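Droltano floor oil, matt white: review after one bedroom

Print this page
E-mail this page to a friend

Apr 20, 2026

Droltano sells this as a one-coat hardwax oil with a light white pigment, for indoor wooden floors. I bought it to stop a sanded floor going yellow, which most clear oils will do to pale softwood within a year or two. The tin is the one litre size. There is also a larger one, but the oil skins over once opened and I would not buy more than can be used in a week.

Preparation

The instructions ask for a final sanding at 100 grit. I tried two test boards, one finished at 100 and one taken on to 150. The 150 board looked better bare and worse oiled: the surface had closed up and the pigment sat on top of it in streaks. The 100 board took an even colour. Follow the instructions on this point.

Vacuum twice, then wipe with a barely damp cloth and leave overnight. Do not use a tack cloth, as the residue can show as a darker patch under a pigmented oil. Stir from the bottom of the tin for longer than seems necessary. The pigment settles into a firm layer, and if it is left there the first half of the floor will be clear and the second half chalky. 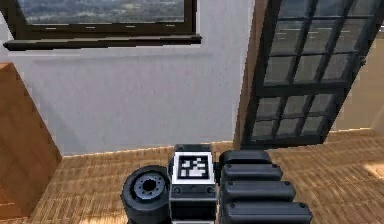 Application

I used the short-pile roller from the Brunent floor set, with a separate brush for the edges. A roller puts down too much if loaded normally. Roll it out almost dry on a spare board before each pass. Work along two or three boards at a time for the full length of the room and do not stop halfway, because a lap mark in this oil is permanent short of sanding.

Excess has to be wiped off before it goes tacky. The tin gives a working time that I found generous in a cool room and optimistic in a warm one. Used cloths should be laid flat outside to dry or put in water, as with any oil of this type.

Coverage was slightly under the figure on the tin. The Brunent brush shed a few bristles and is the weak part of that set.

Drying and smell

The floor could be walked on in socks after 6 hours. I kept furniture off it overnight and rugs off it for longer. The smell is sharp on the first day and faint by the third. I would not sleep in the room on the first night, and would keep the window open for the second.

Fit felt pads to bed legs before the bed goes back. The oil is still soft at this stage and will take a dent from a narrow foot. If the bed frame is pale, as many are now, use white pads – the brown ones are visible from the doorway.

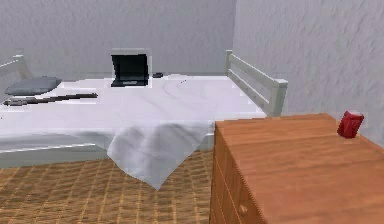 Wear and cleaning

Resistance to water is good. A glass left standing made no ring. Resistance to grit is ordinary, and the strip inside the door shows fine scratches that catch low light. These can be repaired locally with a small amount of oil on a pad, which the varnish I used before (Kaczorowski 731, satin) did not allow. The varnish was harder, and for a hall I would still choose it.

Wash with a neutral soap and a well-wrung mop. Destudham make a soap with white pigment in it that is meant to keep the colour topped up. I have used it on half the floor and can see no difference so far.

Verdict

Good colour, easy repair, short working time. Suitable for bedrooms and other rooms with light traffic. The lid of the tin does not reseal well, so decant what is left into a small jar – filled to the top – and label it.

Print this page
E-mail this page to a friend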